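Looking at Painting, Session 13
Still Life: Why Paint a Jug at All?
Notes by Nadine Awwad, October 13, 2022

Welcome back, everyone, and thank you for your patience with the heating. These notes cover what we talked through before the break, plus a few bits I ran out of time for (as usual, I spent far too long on the lemons).

For a long while still life sat at the very bottom of the academic ladder. History painting was at the top, with its gods and battles, then portraits, then scenes of everyday life and landscape, and last of all the poor old kitchen table. Keep that ranking in mind when you look at Chardin, because he was admitted to the French Academy as a painter of animals and fruit, and people who ought to have looked down their noses at him were plainly bowled over.

We began with the Dutch breakfast pieces. Pieter Claesz and Willem Heda worked in a narrow range of greys, browns and soft greens, and the colour is so quiet that a single lemon peel can carry half the picture. Notice how often something is tipped over or hanging off the ledge. A glass on its side shows us its foot as well as its bowl, and it gives the painter an ellipse at an awkward angle, a lovely chance to show off.

Then on to Chardin, who built his pictures out of the same few pots for years. His edges are softer than you remember. Go back and check - I was quite sure the rim of the copper cistern was crisp until I stood in front of it, and it simply melts on the shadow side.

A word on highlights, as several of you asked. Polished metal takes in its neighbours and throws them back bent and darkened, so its lights and darks sit hard up against each other. A glazed pot mostly keeps its own colour and gives you one small white spark. Put the spark in last, and put it in once!
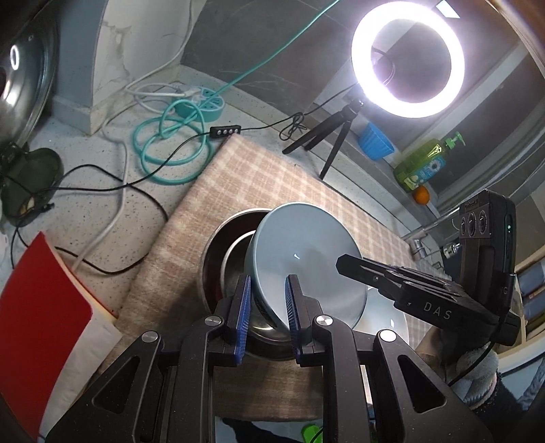
Fig. 2. Stainless steel and light blue ceramic on a plaid cloth. Compare the dark interior of the metal bowl with the single glint on the pale base of the other.

For next time, please read the Cézanne chapter in the course reader and set up two or three objects at home near a window. Draw them in pencil at breakfast and again in the late afternoon, without moving anything if your household will allow it. Don't fuss over the finish. We'll pin the drawings up in pairs and have a good long look at what the shadows did.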